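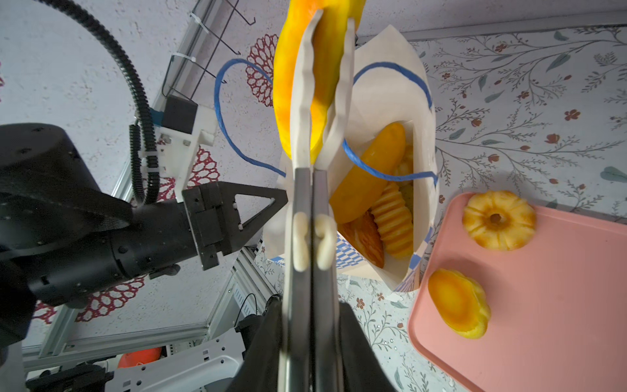
Play Food and Paper Bags: a small collection guide

Welcome! This is the readme for the Womcombe play food set, a folder of pictures and notes on toy food, the bags it gets carried in and the trays it gets served from. If you love pretend shops and pretend picnics as much as we do, you are in good company.

What's in the folder

- pictures/ holds the photos, sorted by the main piece of food in each
- notes/ has one short text file per photo
- words.txt is our list of names for the pieces (please read it before adding anything!)
- swaps.txt records pieces that have been replaced

There are 400 photos at the moment and 90 pieces on the word list. Yaowalak Nuchit wrote most of the notes, and Ximena Rosales did the word list and then did it all over again in January when the Teson box arrived with a great heap of new pastries.

Naming the pieces

Bananas are easy. A yellow-orange plastic banana is a banana from any side, and it's the first thing anyone spots over the top of a bag. The baked things and the cut pieces are much harder (and much more fun to argue over). One long orange-yellow piece could pass for a slice of mango or a bit of sweet potato. The ridged ones might be crinkle-cut potato or some sort of pastry, and the brown toasted-looking one is bread or a cracker depending on who had breakfast.

So we use plain names and keep the doubt in. Write "long orange piece, mango or sweet potato" if that is as far as you can get. The same goes for the rounded one with the scalloped edge, which is down as "half peach or egg tart" and has its own page of comments already.

Bags and trays

The paper bag with the blue-and-white checks is our favourite. It's white, with a wavy blue line near the rim and a blue cord looped across its front, and it looks lovely on the leafy tablecloth with the little red flowers. In the notes it is called "check bag". The pink rectangular tray is just "pink tray".

Write down what is in the bag and what is on the tray as two separate lines. If you can only see part of a piece, add "part" after its name.

Adding your own

Up to 15 photos at a time, please, each with a note in the same style. Pumpkin-shaped pastries are very welcome, we can't get enough of them! Send everything to the Mostyn shared folder and Ximena will check the names against the list.

Known gaps

- only 8 photos with vegetables
- no drinks yet
- spelling of "doughnut" is mixed in the older notes

Earlier versions lived under the name Jolteson, so you may still find that word in a few of the file names.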